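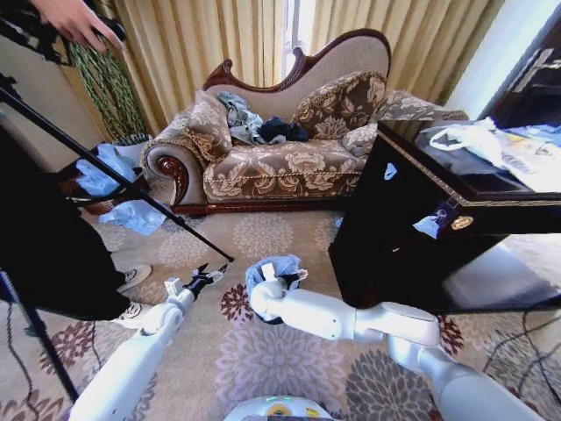

*Flowered rug, chaise longue behind.*

The burettes came! I had nearly given up on Mac an tSaoi ever filling the order (it went in back in January), and then there they were by the bench when I got in, 11 of them in long cardboard tubes, every one in one piece. I unpacked the lot before I'd taken my coat off. They're the Draner 50 mL ones with the plastic stopcock, so no more grease, no more greasy thumbprints on the lab book, and no more poking a bit of wire through a blocked tip while everyone waits for the sink.

I meant to write this up properly last night but fell asleep over it, so the rest goes under today. 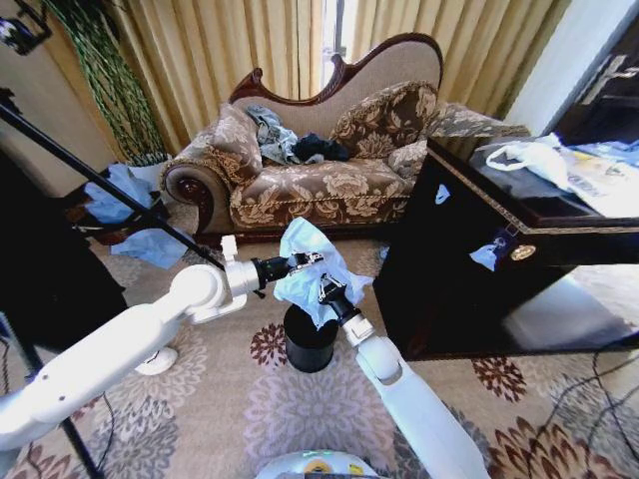
Gundinier, May 13, 2026

Washed all the new glass first thing, tap water and then plenty of deionised, and put two on the stands by the window for a trial. What a lovely thing a smooth tap is. You can get half a drop to hang on the tip, touch it to the wall of the flask and rinse it down, and I did that over and over just for the pleasure of it. The markings are a strong dark blue and there's a stripe down the back, so the meniscus shows up as a sharp little point even in the poor light at that end.

Mervyn Greenwood came in to borrow a clamp and stayed until lunch. He ran the vinegar titration with me, the same bottle we'd used for the old burettes, and we took turns at reading so that neither of us would know what the other had got until the end. Seven runs altogether. We threw out the first, as always, and the others sat so close together that he asked to see my sheet in case I'd copied his!
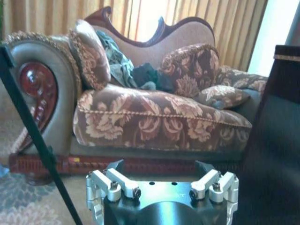 Does a plastic stopcock need any grease at all?

Leave it dry. Wipe the plug and the barrel, put the washer and nut back in the right order, and tighten only until it stops weeping.

I've copied that on to a card for the drawer, as I know someone will go looking for the old tin. I also want a line on it about slackening the nut before the burettes go away for the summer. The last set were put away done up tight and were pigs to shift in September.

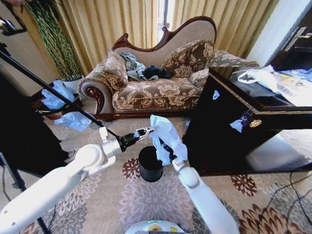
After lunch I checked delivery by weight on the Umelum balance, 10 mL at a time into a stoppered flask, with the water left out overnight to come to room temperature. Slow work, but I had the radio on and was perfectly happy. Number 7 has a slight drip at the nut which I haven't cured yet. I swapped the washer and it's better, though I'd still like to leave it full until morning with a dry beaker under it.

Still to do: labels, two more stands, and find a home for the old ones. Mervyn wants a couple for his shed.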